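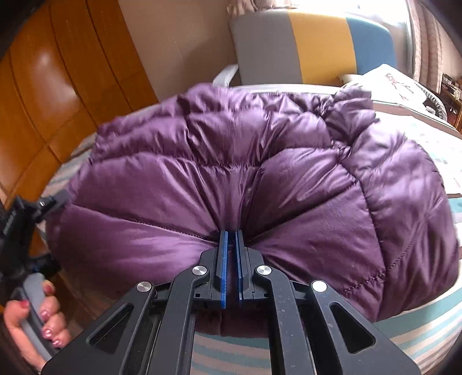

Home Sections Interiors Food Garden Letters

The heavy cover comes out again

In my mother's house the bed was made before the tea. I did not understand this when I was a child, and I understand it only a little now, but when the cold returns to Mastby I begin to think about quilts.

A padded satiny quilt is not an easy guest. It slides to the floor at night, it shows every crease, and it is never as flat as the one in the shop window. Still, people keep them for decades. Soudabeh Nouri has repaired bedding for 32 years in her workroom behind the Amini bakery, and she told me that purple is the colour customers give up last. "They bring me the beige one for cutting," she said. "The purple one they bring me for mending."

She showed me how she makes a bed. First she holds the quilt near the middle and lifts it, so the filling can fall back into its channels. Then she lets it down and goes to the corners. Most of us pull from the edge, and the stitches there suffer for it. If a seam has begun to pucker, she smooths it with the flat hand and leaves the iron in the cupboard – a hot iron can leave a mark on shiny cloth which does not come out.

Hooman Jalali, who sells bed linen at Hasska, has a different opinion about washing. He would do it once in a year, in March, in a big machine with plenty of water. Soudabeh prefers to air the quilt over two chairs and to wash only the cover sheet beneath it. I have tried both. The chairs are slower, but my quilt came back softer.

For storage they agree: a cotton bag, a dry shelf, and nothing heavy on top. Mine lay for 3 summers under a suitcase, and one side is still thinner than the other. I put that side by the wall.

We use cookies to improve your reading. Accept / Manage settings

Last updated: March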